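Kandpal opens Dredham collection floor and asks robots to put small things in small boxes

DREDHAM, February - Kandpal, the company behind the Jakow training library, has opened a collection floor in Dredham where humanoid robots and the people who work beside them will spend the year handling modest objects on modest tables. The first release holds 3,306 recorded examples. No robot in it does a backflip.

Jakow is a library of demonstrations for learning systems. Each entry records one short job from start to finish, such as placing a packet in a slot, moving a box or clearing a table top, along with the joint positions and camera views that go with it. A learning system studies enough of these and begins, in time, to do the job without being shown. "In time" is carrying a fair amount of weight in that sentence, and Kandpal would like customers to know that it knows. 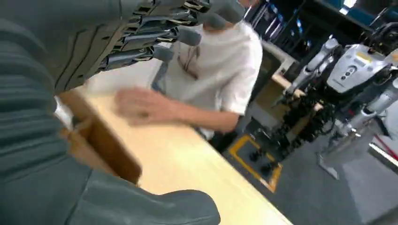
Kandpal records on a shared floor, with people and machines working within reach of each other, as they would in a stockroom. Most training libraries are gathered in tidier conditions, and the systems trained on them tend to take it badly when somebody's arm turns up in the view. Jakow has plenty of arms. A wrist camera may find its own ribbed grey fingers filling half the view while a person in a white T-shirt reaches across the table beyond them, and an entry like that is kept and labelled. Of the examples in the first release, 1,304 include a person's hand or arm somewhere near the work.

Failed attempts are kept too. The release contains 1,012 of them, sorted by what went wrong, and early users have described this section as the most useful part of the library. Kandpal has chosen to take that as a compliment.

The sorting jobs make up the largest single group. They were drawn up with Bekau, a packing firm that has spent years watching people fill divided boxes and has strong views on the matter.

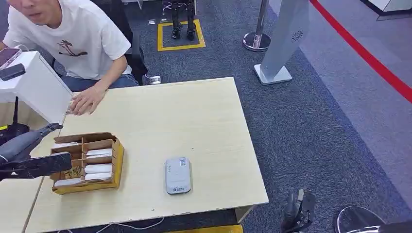
Divided boxes are harder than they look, at least for anything that has to learn what a compartment is. The walls are thin, and every slot resembles its neighbours. The job set uses ordinary cardboard organisers with two columns of compartments, and white packets that fill the width of a slot, which leaves a gripper very little room to be vague. Bekau asked for 112 different starting layouts and got them, after some discussion about whether anyone would notice if there were fewer.

The Jakow library is available now to research groups and manufacturers under a yearly licence. Buyers may take the whole release or the sorting jobs alone, and the failed attempts come with either. A second release, with taller boxes and softer objects, is in preparation - Kandpal expects the failures section to grow.

About Kandpal
Kandpal gathers and labels demonstration data for robot learning. It is based in Dredham.

Press enquiries and requests for sample entries should go to the Kandpal press desk in Dredham, which is open until 5 pm.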